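18/07/2018
By Torunn Kristiansen

I have been to more than 80 weddings, showers and birthday parties in my life (I come from a big family and we marry early), and I would like to make a case for doing away with the public opening of presents. Keep the presents! I love presents. I just don't want to sit in a circle and watch somebody else unwrap them while I hold a paper plate.

Last June my cousin had a baby shower in Janesmont, in the back room of the Luken, and the food was gone in half an hour and then the chairs were pulled into a ring. You know the ring. She opened every package with the whole room looking at her face, and she had to find something new to say for each one, and by the end she was down to "oh, a blanket" in a voice I would not use on a dog. I gave one of the blankets, so I can say that. It took two hours. My aunt fell asleep, and I was jealous of her.

I was brought up the other way. My grandmother put presents on the hall table when she arrived and that was the last anyone said of them until the thank-you card came. You opened things after the guests had gone home, in your socks, and if you hated the sweater you could hate it in peace. Then you sat down and wrote a decent card, and because you'd had a day or so to think it over you could usually come up with something kind to say that was also true.

People tell me the giver wants to see your face. Maybe so. My friend Borghild Isaksson is very firm on this, and we have argued about it on at least one long drive to the lake. She says a present is half the thing and half the moment, and that mailing somebody a vase and getting a card back is just shopping with extra stamps. I do see what she means. When my son was 6 I gave him a real flashlight, and I would not trade his face for anything. But that was a kitchen with two of us in it, and he wasn't performing for his future in-laws.

And then there's the paper, which I'll admit I have a weakness for. I save it. I iron it on low, between towels, and my family thinks this is very funny until the week before Christmas when they all come around asking if I have any left.
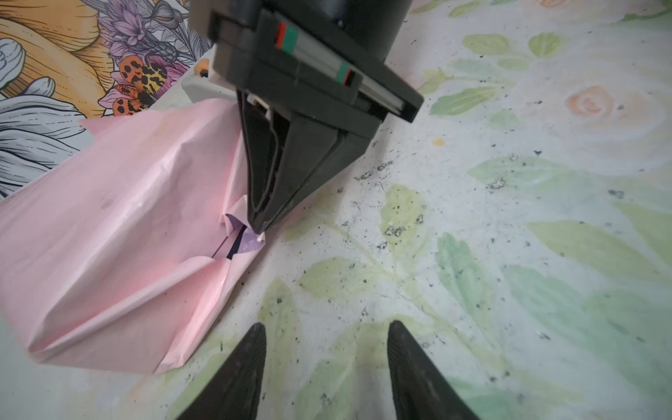
Pale pink wrapping paper, crumpled.

In the ring, you can't save a scrap of it. If you pick carefully at the tape, people shout at you to rip it, just rip it, as though the present had a bus to catch. I once spent most of an evening on the corners of a box for my niece, a good heavy paper from Holmgren with a fold down the middle like a shirt front, and it was in a trash bag before she'd read the tag. I'm not proud of how long I stayed mad about that.

I should say that children are a separate matter. A small child who has been told there's a present on the hall table and she can't touch it until tomorrow is going to ruin the party for everybody, and she'd be right to. Let her at it. I'm talking about grown people with jobs, who can wait until the dishes are done.

So when my daughter asked what I wanted for my birthday this summer, I told her a table by the door, a good dinner, and no ring of chairs. She said fine, but could she at least watch me open hers? I said yes, of course I said yes. We'll do it in the kitchen.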